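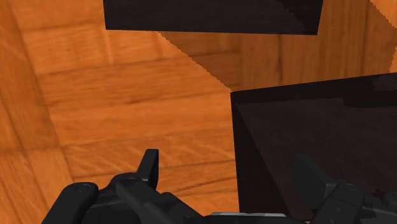
A simulated gripper over a simulated parquet floor, with two dark blocks for company.

Flindelcombe puts robot arm on hold, buys the software first

The Flindelcombe makerspace has voted to spend its equipment money on a simulator license and a decent computer, and to leave the robot arm itself for another year. The arm, a Kudeo, was quoted at $3312 before shipping. The license is $200 a year.

Sevim Dağdelen, who drew up the budget, told Tuesday's meeting that members could learn to crash the virtual arm into things at no further cost. "We're going to break a gripper in the first month," she said. "I'd like it to be one we can reload."

The plan lists 14 practice tasks, mostly reaching for boxes and blocks, to be finished before anyone asks for a purchase order. Bilgin, the local supplier, has agreed to hold its quote until December. A second bid, from Trarard, left out the mounting plate, the power supply and the gripper – a bold approach to selling an arm – and was set aside.

The meeting ran almost 2 hours, a good part of it spent on whether the workshop bench would take the weight. It was decided to measure the bench.

Members who want time on the simulator can sign up at the front desk from Thu 16 March. Safety glasses are still required in the workshop, including for those sitting at the computer.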